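Home | About | Minutes | Seed Library | Contact

Nellville Seed Library
Minutes of the Regular Meeting, August

The meeting was called to order at 6:30 p.m. by the chair, Zdislava Zelenák. Minutes were taken by Vlastimil Matoušek. A quorum was present. The minutes of the previous meeting were approved with one correction: the supplier of the storage drawers is Grestach, and the name had been misspelled in two places.

1. Lending report

The chair reported that 2,276 packets were lent during the season and that 983 were returned with saved seed. Members discussed the return rate. It was agreed that the due date will be printed on the front of each packet beginning next season. A motion to introduce a late fee failed for lack of a second.

2. Packing guidelines

The draft guidelines were read into the record. Large seed will be portioned by scoop and small seed by weight. Members asked that the wording on lettuce and poppy be made clearer, and the secretary will revise that paragraph.
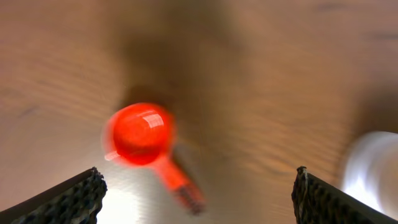 Red scoop on the packing table.

3. Purchase of envelopes

Two quotes were received. The quote from Kitolano was lower but required a minimum order larger than the library can store. Moved and seconded to purchase 200 envelopes from Grestach as a trial, with a further order to be considered once the paper has been tested for damp. Motion carried.

4. Equipment list

The secretary presented the updated list of equipment for insurance purposes. The label printer is to be removed from the list, as it can no longer be repaired. The kitchen scale, model SF-400, will remain.

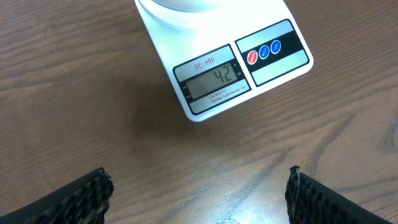
Posted by Vlastimil Matoušek, Secretary

5. Exchange with Ďurica

A letter was received from the garden society in Ďurica proposing an exchange of bean and squash varieties. The chair noted that import rules must be confirmed before any seed is mailed. The secretary was directed to write to the state agriculture office and to thank the society for its offer. Discussion of squash was postponed on account of concerns about cross-pollination.

6. Bean trial

Members reviewed the plan for the dry bean trial. Each grower will receive 30 seeds of one variety and will record planting date, first flower and harvest. Growers who save seed from more than one variety are asked to keep the lots apart at all times, including during sorting. 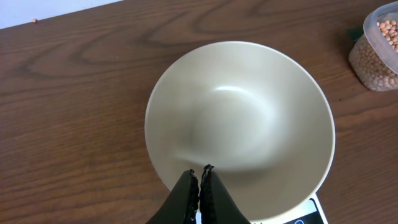 Reading time: 3 minutes

7. Other business

A member asked whether the reading room could be opened earlier on sorting days. The chair will raise the matter with the building manager. The question of new shelving was carried over to the next meeting.

The meeting was adjourned at 8:05 p.m.

Respectfully submitted,
Vlastimil Matoušek, Secretary

4 shares | 2 comments

This site uses cookies to remember your settings. Accept | Decline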